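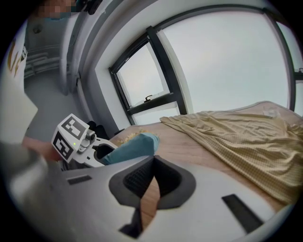

Right, I promised a few of you an update on the student project and I've been putting it off because there's a lot to say, so make a cup of tea. Our club has been working on household cloth this term: picking it up, turning it over, folding it, putting it down where it's supposed to go. Thread!

For anyone new here: I help run the robotics club at our college, and every year the second-years choose one long project. Last year it was line-following carts (lovely, noisy, very hard on the skirting boards). This year they wanted something that would be of use in a real home, and after a long evening of arguing they settled on tidying a bedroom.

They named it Vurodo. I have asked several times what it means and had a different answer each time, so I've stopped asking. It's on the folder, it's on the shared drive, and somebody has iced it on a cake, so there's no going back now.

The idea is that you teach by doing. You take a gripper in each hand and do the job yourself, slowly and properly, and the recording of how you did it is what the learning part works from later. No robot needed on the day, which is a blessing when you have to get everything up the stairs.

Each go counts as one demonstration. We set ourselves a target of 360 for the term, which sounded enormous in the first week and rather modest by the fourth, once people had found their rhythm. As of last night we have 406! I'm so proud of them I could burst.

Before you get too impressed, 106 of those won't be used. Some are too quick, some have a dropped corner that got quietly fixed with a spare finger (I have sympathy, I've done it myself), and a whole batch were saved under the wrong task name and we can't be sure which is which. So we're at 300 good ones and still have a bit of work ahead.

The one I want to talk about is what the students call "the bundle". You've got a small piece of soft cloth all scrunched up near the edge of the bed, and you have to bring a gripper in from each side, take hold of it, and open it out. It takes me two seconds with my bare hands. With the grippers, my first try was well over a minute and I came away with a crick in my neck.

Light blue cloth on a pale yellow checked blanket is the easy version, by the way, if you keep to that sort of pairing. The two colours are far enough apart that you can always tell which is the thing you want and which is the bedding. We tried cream on cream one afternoon and there was a good deal of muttering.

A word about real bedrooms, since a few of you asked why we didn't stay in the workshop, where there's a perfectly good table. We did for the first fortnight! Everything went beautifully, because a table is flat and hard and the light is the same all day long. Then we moved to a proper bed with a rumpled blanket on it, and half of what we'd learnt about how hard to press down went straight out of the window.

And windows, while I'm on the subject. Big ones are lovely to work beside and a nuisance to record beside. A grey, overcast sky is what we pray for now. On a bright day the sun comes round, the creases throw hard little shadows, and the morning's recordings look nothing like the afternoon's. I never thought I'd be cheering for cloud in June, but there we are.

The cube on top of the gripper gets more questions than anything else at open evenings. It has black marker patterns printed on its faces, and those are how we work out where the gripper is and which way it's tilted. Keep your sleeve off it! Keep your hair off it! I say this so often that one of the students does an impression of me saying it, and it's quite a good one.

While we're on advice, a few things we've learnt the slow way, in case your own club is thinking of trying this.

Hold the grip the way you'd hold a watering can, firmly but with a loose wrist. New people clench. You can see it in the recordings, everything goes a bit jerky, and their hands ache by teatime.

Let one hand wait. Nearly everybody wants to move both grippers at once, and the cloth ends up being pushed about between them like a reluctant cat. Settle one side first, then bring the other in.

Swap over every six goes. We tried ten and people got tired and careless towards the end, and we tried three and spent the whole evening swapping. Six seems to suit us.

Agree on the task name before you press record, and say it out loud. See above, re the batch that shall not be spoken of.

Don't tidy the bed between goes unless the plan says to. This was the hardest one for me personally. I see a rumpled blanket and my hands go out to it all by themselves. But the rumples are what we're after, and a bed smoothed perfectly flat every time teaches you very little about beds.

Next up is the regional student day, which is called Skidaveo and is much friendlier than it sounds. Every team gets a table, a poster board and a short slot to show their work. Ours is straight after lunch, when everyone is sleepy, so we've decided to have visitors try the bundle for themselves and see if they can beat my time. (They will. It's not a high bar.)

The poster is nearly finished, apart from one graph that two of the students disagree about. They've each drawn their own version and both are very tidy, and I've been asked to choose, and I've been finding other jobs to do ever since.

After that we'd like to try pillowcases, which half the group are excited about and the other half are dreading. Putting a pillow into a case is a misery at the best of times. If any of you have had a go at it with two grippers, please do send me a message, I'd love to hear how you held the opening.

I'll post the poster once the graph question is settled. Thank you for reading all this, and thank you to everyone who sent old pillowcases after my last thread. We have plenty now, please stop, the cupboard won't shut!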